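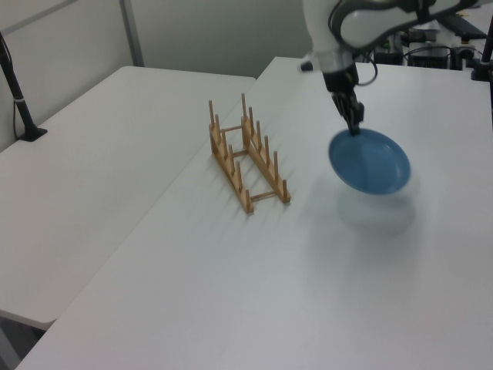
Mon 9 October

I finished the second box of letters over the weekend, so I'm writing down what was in it before I forget which bits came from where.

For anyone who hasn't read the earlier posts, the letters were written by my great-aunt's friend Adjoa Owusu, who worked on the telephone exchange at Bavton during the war. She was on nights for most of it. The letters went to a school friend in Clatell and came back to our family when the friend's house was cleared. There are 35 in the first box and 28 in the second. The first lot are mostly dated. The second lot mostly aren't, and I spent a lot of time working out the order from mentions of the weather and people's colds.

The exchange was on the upper floor of a building near the railway, and the women slept there when they were on late shifts. She complains about the camp beds in nearly every letter. She also complains about the supervisor, a woman she only calls "Miss P.", who wouldn't let them knit between calls even at three in the morning when the board was dead. Knitting was allowed later on, after one of the older operators wrote to the district office. I'd like to know what that letter said.

What surprised me was how little she says about the raids. There was a bad one in May and I know from the local paper that the street behind the exchange was hit. In her letter that week she says the windows went, they put their tin hats on and carried on connecting calls, and the tea was late. Then she writes two full pages about a coat. It was a good coat, to be fair. It had been her mother's and she was having it turned, and the tailor had lost one of the sleeves.

I asked my cousin Sofia Sotiropoulos about that, as she has read a lot more wartime letters than I have. She said it's common. They weren't supposed to write about damage, for one thing, and the friend in Clatell would have heard about it anyway. A coat was news. She also told me to stop trying to read things between the lines, and she's probably right, although I still do it.

There is one letter I keep going back to. Seven women were on shift the night the main cable was damaged, and they ran messages on foot to the fire station and the hospital until the line was back. Adjoa went to the hospital twice. She says she had the wrong shoes on and that a warden shouted at her for not having a lamp. She doesn't say if she was frightened. The local history booklet gives this one sentence and says "messengers" were used, with no names. I have written to them with the names from the letter, all except one which I can't read. It's either Dora or Nora.

After the war she had to leave the exchange when she married, then went back part time when the rules changed. She was there until they moved to the new building. I had always been told she "did a bit of telephone work". She did 27 years.

I still have to photograph the second box properly. My scanner leaves a grey band down one side, so I've been using my phone by the kitchen window, and that's fine until about four o'clock when the light goes. Wubit Abera at the library has offered me an hour on their flatbed, and I'll probably take her up on it for the ones in pencil, which are fading badly.

If anybody reading had a relative at the Bavton exchange, please leave a comment or send me an email. I'm mainly after staff photographs and anything with Miss P.'s full name on it. I'll put the cable letter up in full once I've typed it out.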